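What Is an Embassy, and What Do People Do in There All Day?

When I was nine I thought an embassy was a kind of castle. I'd heard the word on the news and pictured a drawbridge. Then we moved to a city that had loads of them, and the first one I ever walked past had a bike rack and a sign about parking. I was so let down!

But the more I learned about embassies, the more I liked them, so let me tell you how they work.

Let's make up two countries and call them Jasholm and Grotau. They share a long river, they sell each other cheese and train parts, and people from each one go on vacation in the other. That's a lot of stuff to talk about. The two presidents can't be on the phone every minute (they have their own countries to run), so each country sends a team of people to live and work in the other one's capital city. The building where the team works is the embassy. The person in charge of the team is the ambassador.

An ambassador's job is mostly talking and listening. If Grotau wants to build a dam on the river, the ambassador from Jasholm might go to a meeting and say, hold on, our farmers need that water. Then she writes a report and sends it home. Sometimes the meeting is friendly and there are cookies. Sometimes her own government tells her to deliver a grumpy letter, and she has to do it politely, which I think would be really hard.

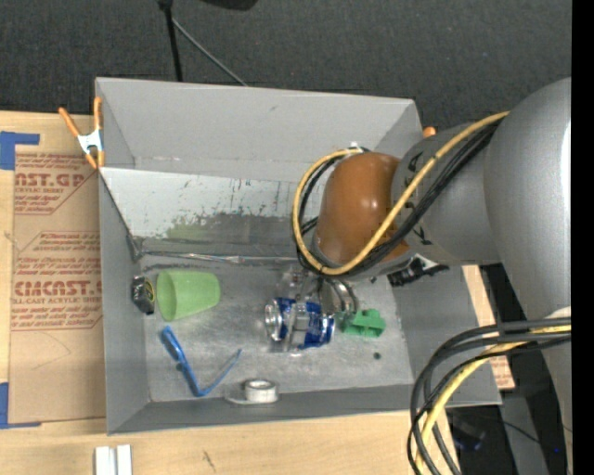
Clavel wrote to me after my last page and asked, "If I'm standing inside an embassy, am I in the other country?" Good question, and lots of grown-ups get this one wrong. The answer is no. The land still belongs to the country it's in. What's special is that the local police can't just walk in. They need permission from the head of the embassy first. Almost every country in the world has agreed to that rule, and it was written down in a treaty in 1961. A treaty is a promise between countries, with signatures on it.

There's another rule I love. Embassies can send letters home in something called a diplomatic bag, and other people aren't allowed to open it. It can be a real bag, but it can also be a box or even a big crate, as long as it's marked on the outside.

Now, what if you're on vacation and you lose your passport? You'd go to a consulate, or to the part of the embassy that does the same job. The people there help visitors from their own country. They can give you a new travel paper so you can get home. They can't pay your hotel bill, though, and they can't get you out of trouble if you've broken the law.

And what happens when two countries have a big fight? One of them might call its ambassador home for a while. It's a way of saying "we're really upset" without anybody getting hurt. Quite often the ambassador goes back later and the talking starts up again.

If there's an embassy near you, look for the flag and see if you can work out which country it belongs to. I still get stuck on the ones with three stripes.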